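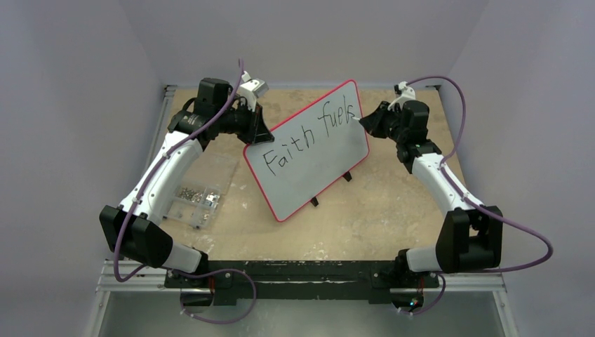 My project this term was about handwriting, and about whether a policy trained on one person's demonstrations of writing can cope when the board isn't sitting square to the table. Magdolna Gál, who supervised me, had suggested early on that I stop practising single letters and go straight to short words, and I'm very glad I listened to her. A word has a direction to it, and you can tell at a glance whether the line of writing has followed the board or wandered off on its own. With the board turned diagonally between the two arms, "Faith" and "fuels" sit on a line that climbs to the right, and the letters of "Faith" stand apart from each other while "fuels" comes out taller and narrower, with the last s very close to the right edge. I became quite fond of that kind of crowding over the months (more on it below), as it taught me more than the tidy boards did.

The setup

We called the rig Pemon, after the folder it was first saved in, and the name stuck. It has two arms, a camera at each wrist and one fixed view of the whole table. The right gripper holds the pen and does all the writing. The left gripper stays near the upper edge of the board, and its job in my task was to steady the board if it began to slide. I had planned to clamp the board down, but Magdolna talked me out of it, and so the left arm got something useful to learn as well!

I collected the demonstrations myself by teleoperation, mostly in November and mostly after four in the afternoon, when the lab was quiet enough to concentrate. Writing through a pair of robot arms is a humbling business. My first evening's letters looked like something my little cousin would have been proud of at age three, and I threw all of them out. By the end I had 2294 pen strokes that I was happy to keep, spread over short words and pairs of words, with the board set down at a fresh angle before each recording.

The method

I compared 2 ways of telling the policy where to put the pen. In the first, which the results folder calls Stinisley, pen positions are given relative to the table. In the second, Skumulel, they are given relative to the board, using its corners as found by the fixed camera at the start of the run. Everything else was kept the same: the same demonstrations, the same network and the same training time.

What I found

I ran 47 test boards with each version and read the results myself, with the angle written on the back of each sheet so that it wouldn't sway me. When the board was close to square there was very little to choose between them. Once it was turned well away from square, the table version tended to start a word nicely and then drift level, so that the end of the second word slid down toward the middle of the board. The board version kept its slope much better, and I could read more of its words without guessing.

What it didn't fix was spacing. Both versions plan one word at a time, and neither knows how much room is left, so a generous first word leaves the second one squeezed. On 5 boards the pen ran off the right edge altogether. I tried telling the policy the length of the whole phrase beforehand, but I ran out of time to test it fairly and have left those runs out.

If I carry on next year I'd like to add a second line of writing, and to have someone other than me give half of the demonstrations. My own f is rather peculiar, and the robot has learned it faithfully.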